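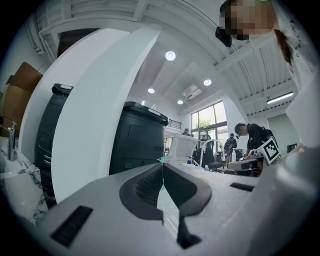 Every December the new-music catalogs show up, and every December I'm told that another concert band piece is "playable at any level." I have been conducting community and school bands long enough to own more than 400 sets of parts, and I don't believe it anymore. I'm not sure I ever did.

The fashion now is flexible scoring. Five lines, any instruments, fill in what you have. Publishers love it and so do directors with two clarinets and eleven saxophones, and I understand why. But I've sat through enough of these pieces to wonder what we are giving up. When any line can be played by a flute or a tuba, the composer can't write for either one. The oboe's thin high notes, the low clarinets muttering under a tune, a horn call that sounds like a horn call: all of that gets sanded down to a middle range where everybody is safe and everybody sounds the same.

Take "Parby," a flexible piece by Tadeusz Mazurek that went around our district last year. It's decent music. The middle section has a nice turn in it at bar 36, where the harmony goes somewhere you don't expect. We tried it with three different line-ups, and my honest opinion is that I couldn't tell them apart from the podium. Aurelia Onu, our first clarinet, asked if she could sit out and listen. She came back and said it sounded like an organ with one stop pulled.

Then there's his older "Prernow," scored the regular way, with a real bassoon solo and no cues. We didn't have a bassoon. We borrowed one from the college and had a rough month, and I would still rather play that piece.

People will say small programs need something to play. Fine. I'd ask how many of them are small partly on account of what we stopped asking for. If no part requires a horn, why would a school keep a horn? Celina Sowa made the opposite case to me over coffee, that kids quit when their part is missing, and she may be right about some kids. I'd like to see the evidence from somebody who isn't selling the scores.

I'll keep two or three flexible sets in the cabinet for flu season. The rest of the budget is going to bassoon reeds.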